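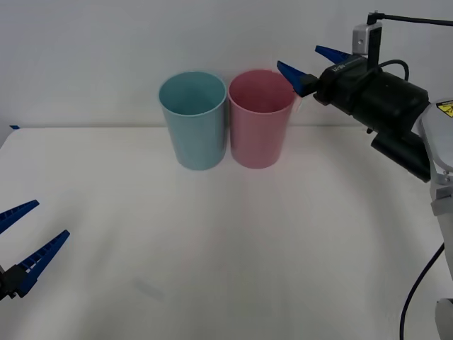 We've used plastic cups at our place since August, when the third glass in a month went on the kitchen tiles. I bought 12 of them in two colours from the discount shop in Idley. They were cheap, they stack, and they go in the top rack of the dishwasher without going out of shape. So far I've lost two, both at Pilar Gaete's barbecue, and I don't expect to see them again.

We use cookies to improve your experience on this site. By continuing to browse you agree to our cookie policy. Accept

The colours matter more than I thought they would. Pink is for the kids and blue is for everyone else, so there's less arguing over whose drink is whose.

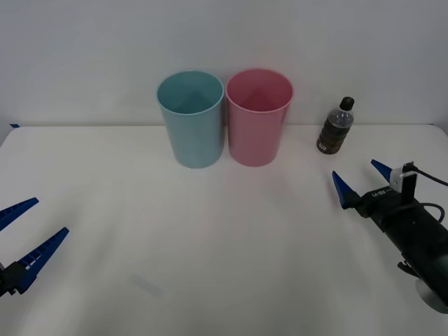
Blue cup, pink cup and a small bottle with a black cap.

A tall cup is also handy for sharing out a small bottle. I pour half in each and top up with ice. My only complaint is that they're light when empty and blow off the outside table. I bring them in as soon as we've finished eating.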